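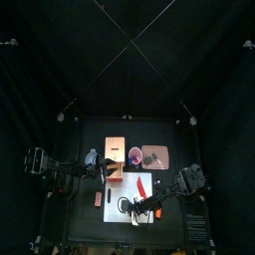

Khalil Zoubi asked what most buyers ask first, whether the Custov cell will do anything useful the day it comes off the truck. Our answer is no, and the Urnitton brochure ought to say so.

Custov two-arm bench cell, item 2437
Sold by Urnitton. Page updated November 21, 2022.

You get two arms with grippers, a square table with a black mat, and a black fabric enclosure. The fabric does a decent job of keeping room light off the work. Cups, trays and boxes with drawers are yours to find.

Urnitton says setup takes 7 hours. Ours took 14, and most of that went on getting the two arms to agree where the table was. The manual is 59 pages long and covers this in one paragraph.

Drawers are the task everybody wants to show off. Getting a gripper next to a drawer front is easy enough. Pulling it cleanly, over and over, with clutter on the table – that depends on your software and your patience, and the price includes neither.

The "Wike" support plan is extra. We had it from August and would not renew. Replies came, but slowly, and two of them told us to restart the controller.

Returns: unopened crates only. Ask about the restocking fee before you sign.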